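**Tindside House – Warden's Diary, 28/02/2021**

The boiler inspection was completed before noon. Mr Tseng reports that pressure in the east wing remains low and has asked for a replacement valve from Mambridge. Residents in rooms 17 to 23 were told by letter. Mrs Tai has agreed to move the reading group to the lower hall until April. 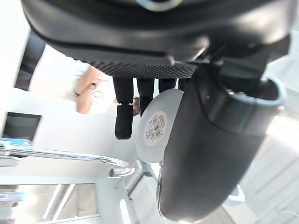 Supper menus for the coming month were agreed with Miss Chou, with one change – fish will be served twice weekly. The kitchen order stands at 300 pounds. The notice board is to be repainted, and Miss Chou prefers a matt black, like the rounded fingertip in the photograph, to the gloss used before. Paint to be ordered from Zaroseck. Night round completed, all doors secure.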